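Taking the kids bouldering for the first time – tips?

Posted in: Indoor climbing > Families and beginners
March 11, 2020

pebblewren
Hi all! We've got a half term's worth of energy to burn off and I've finally booked the family taster at the Trillport wall. Two kids, seven and ten, neither has climbed anything bigger than the apple tree. I used to climb a bit at university so I'm ridiculously excited, probably more than they are. Is it best to start them on ropes or let them loose on the bouldering first? And do we need our own shoes?

slabhappy47
Oh brilliant, you'll love it! Hire shoes for the first few visits, they grow out of them so fast. I'd go bouldering first every time. No harness faff, no queueing for a belayer, they can just get on and try things. Mine did 3 sessions on the low wall before they even asked about the ropes.

Tove_on_toast
Going to disagree with slabhappy (sorry!). My youngest was scared of jumping down off the boulders but was perfectly happy on a top rope, because someone lowers her gently. Ropes first for a nervous child, I'd say. Also the seven-year-old will want to get to the top of something properly high, and that grin when they do is worth the harness faff.

slabhappy47
Fair point about the nervous ones. But you can teach them to climb down, you don't have to jump. Ours learned that on day one.

pebblewren
Thanks both, that's so helpful. The little one is the bold one, it's the ten-year-old who thinks about things. Maybe one of each! The session is 2 hours so there should be time.

Venla Pitkänen
I help out with the Saturday juniors at Pomoveck, so I see a lot of first visits. My advice is to let them choose, and to stop while they're still having fun. Small hands get sore long before small people admit it. We had a lad in February who wouldn't leave the easy traverse for the whole session, just back and forth, back and forth, and he went home beaming. He's been every week since.

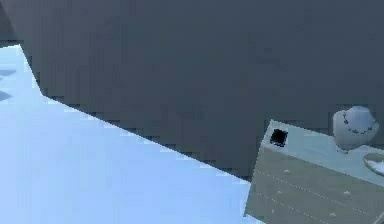
The other thing I'd say is to climb with them if the wall allows it. Children love watching a parent wobble about on something they've just done themselves – it gives them the confidence to coach you, and they will coach you, at volume. Bring a snack for halfway, and a jumper for sitting about in. Leave the chalk at home for now or you'll be hoovering it out of the car until summer.

crimpy_dave
Too late on the chalk here, the boot is white. Agree with all of that except the snack, mine won't climb again once they've spotted the café.

Tove_on_toast
Has anyone used the Blomqvist kids' harness? The full body one. Wondering whether to buy or keep hiring.

crimpy_dave
We had one, comfy but a pain to get on a wriggly child. The Zeltorer one has fewer straps. I'd hire for another few months if I were you.

slabhappy47
Opposite for us, we got on great with the Blomqvist! Loads of adjustment in it, and it went on to a cousin afterwards. Try both on if you can.

pebblewren
Right, I'm sold. Hire shoes, one on ropes, one on the boulders, flapjacks in the bag and no chalk. Do the staff do the belaying at these taster things or do I need to get signed off again? It's been a very long time.

Venla Pitkänen
At ours the instructor does it all on a taster. Trillport may be different so give them a ring. If you fancy belaying the kids yourself later on, do ask for a refresher – it comes back quicker than you'd think, and it's lovely being on the other end of the rope from your own child. Let us know how you get on!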